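How a Cup Lid Works
Ferura Science Pages for Young Readers: Everyday Objects, Sheet 4

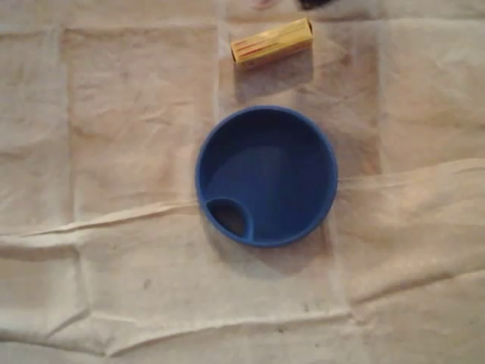
A round blue plastic lid and a small yellow box on off-white fabric.

A lid is a cover for a container. Many cup lids are round, and the shape has a practical purpose. A circle measures the same distance across in every direction, so a round lid can be placed on a round cup without lining up any corners. It can also be turned while it is being pushed down or screwed on.

Parts of a lid

The outer edge is called the rim. On the blue lid the rim is raised, and the flat part inside it sits lower. Engineers call a lowered part a recess. A raised rim makes thin plastic stiffer. You can test this with paper. Hold a flat sheet by one side and it droops. Fold up the edges and it droops much less.

At the lower left of the blue lid is a small opening in the rim. This is the drinking opening. It has a raised lip around it. On a drinking lid, the opening has to be large enough for liquid to flow and small enough to slow it down.

Why air matters

When liquid leaves a cup, something must take its place. That something is air. If air cannot get in, the flow slows or stops. Many lids have a second, very small hole for this reason, called a vent. Other lids let air in through the drinking opening itself. You may hear a glugging sound when air and liquid take turns at the same hole.

What the plastic does

Plastic bends a little and then returns to its shape. A lid that presses on must stretch slightly to pass over the edge of the cup. Once past it, the plastic pulls back and grips. The line where the lid and cup touch is called the seal. A crumb caught in the seal can leave a gap, and water can pass through a very small gap.

Lids and boxes

The yellow box is made of cardboard. Cardboard is light and folds along straight lines, so it suits a long box with flat sides. It is a poor choice for holding a drink — the paper fibers soak up water and become weak.

Try it: the drip test

You will need a cup with a lid, a measuring jug, a tray and an adult to help.

1. Measure 200 milliliters of cold water into the cup.
2. Put on the lid and close any opening that has a cap.
3. Hold the cup on its side over the tray for one minute.
4. Pour the water from the tray into the jug and write down the amount.
5. Repeat with a different lid.

Use cold water only.

Words to know

Rim: the outer edge.
Recess: a part set lower than the parts near it.
Vent: a small hole that lets air in or out.
Seal: the line where two parts meet closely.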